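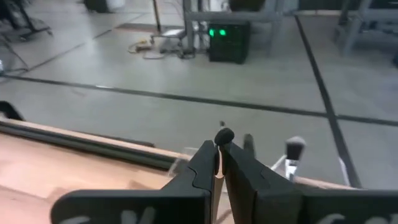
Abdelghani Hamdy wrote to us after a trial to say that he didn't much mind when an arm stopped, but he did mind having to ask a programmer why. We have had that remark in mind for most of what we've built since. The stop message he was looking at said "planner error 2". The same stop now reads "no path to the tool without touching the holder", and the screen shows which part of the holder is in the way.

About Prorngate

Prorngate writes software for robot arms that work on a table or bench. We don't make arms or grippers. Our customers already have those, or buy them from someone else, and come to us for the part that decides where the arm should go, checks that it can get there, and sends the commands that move it.

We are based in Rurkthorpe, in a single-storey unit with the office at the front and the test floor at the back. The company began as contract programming for packing lines. After a few years of writing nearly the same motion code for each customer, we stopped and wrote it once, properly. It became our first product and it still pays most of the wages.

What we make

Oksanen is our motion planner. It takes the present position of one or more arms, a model of what is around them and a goal, and returns a path with timings. It is meant for arms that share a space, where each has to know what the other is about to do. Each arm's path is planned against where the other will be at that moment, and if one is held up the other is planned again. Oksanen will refuse a goal if it can't find a safe path in the time allowed, and it gives its reason in words. You can set the time allowed for each task. Most people leave it alone.

Jiltitz is the recorder and replay tool. It takes in joint positions, gripper commands, camera pictures and planner decisions, puts them on one clock and lets you step through them together. When a grasp goes wrong, you can go back to the moment before and see what the software believed at the time. You can also change a setting and run the planner again on the same recording, with no arm moving at all. We wrote it for ourselves and only began selling it when customers saw it on our screens and asked for a copy.

Between the two sits a smaller piece of code that has never been given a name. It turns camera pictures into the model that the planner uses. It deals with the usual awkward things: clear plastic, thin handles, shiny metal, cables that cross in front of what you want to see. Clear plastic is still the hardest. A depth reading often goes straight through it, so we treat a missing reading close to a known object as a reason to keep away. This makes the arms more cautious around such objects than they need to be, and we would like to improve it.

How we work

Every change to the planner goes through 3802 recorded cases before it is merged. These come from our own bench and from customers who have agreed to share them. A change that makes any case worse has to be explained in writing by whoever made it, and someone else has to agree. The full set takes 70 minutes to run, so people tend to start it before lunch.

After that it goes to the bench.

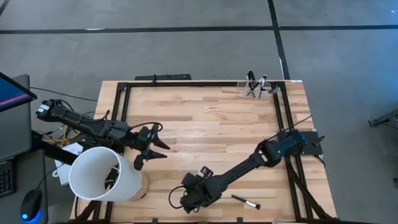 Bench work is slower and we don't try to hurry it. The table is butcher block with a black metal frame round it, and two arms reach in over it from opposite sides. Small hand tools are a good test for software. A brush has a thin handle, a shiny collar and a soft end, and the three look quite different to a camera. Putting tools in a clear holder makes matters worse, and customers' benches have plenty of those.

We also look at things from the wrist. A fixed camera is good for knowing where everything is, but an arm can easily hide the very thing it is reaching for. A camera at the wrist sees the last part of the reach well and very little else. The software has to use both and cope when they disagree. At present it trusts the wrist view more as the gripper gets closer, and the point at which it switches over is a setting you can see and change.

Notes from the bench are kept in plain text files next to the code. They are not tidy. New starters read them in their first week and usually come back with questions that lead to something being fixed.

What we don't do

We don't supply safety systems. Oksanen avoids collisions as part of planning, but it isn't a certified safety function and must not be used as one. You will need proper guarding and a stop circuit, and we will ask about both before we visit.

We don't take on mobile robots or drones. We also don't write code for a single job that nobody will look after once it is handed over. If that is what you need, ask us and we'll suggest someone.

Support

Support is answered by the people who write the software. The known issues list is open to every customer and had 189 entries on 25 May 2019, when this page was last revised. Some are old and will probably stay. Each one says whether there is a way round it.

If you report a fault, please send the Jiltitz recording with it. A recording of the half minute before the stop is usually enough.

Visiting and joining us

Customers are welcome to bring their own parts and try them on our bench. Please send drawings or a few photographs beforehand so that we can build the model. Flat shoes are needed on the test floor.

We take students on placement each March. You should be able to read C++ and write Python, and you should be happy to spend part of your day at the bench as well as at a desk. Apply through the contact page, with a short note about something you have built or mended.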